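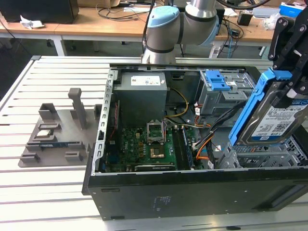 3.2 Sample and survey procedure

The survey covered small offices that replaced at least one desktop computer during the study period. Invitations were sent in January to 3,322 offices listed in the Nurmi business register, and 372 returned a completed form. After duplicate and partial entries were removed, 308 remained for analysis.

Respondents were asked how long each computer had been in use, why it was replaced, and where it went afterward. The form contained 13 questions and was offered in two languages. Translations were checked by Kerttu Hyvönen, and differences in wording were settled before the form was released.

Figure 1. Desktop computer with the side panel removed and a 1.0TB hard drive in a blue caddy.

Storage was treated as a separate item. Many offices keep old drives after the rest of the computer has been given away or recycled – a practice also noted in the earlier Pader survey – and a single question on disposal would have hidden this. Offices that reported keeping drives were asked whether the data had been erased and who was responsible for the work.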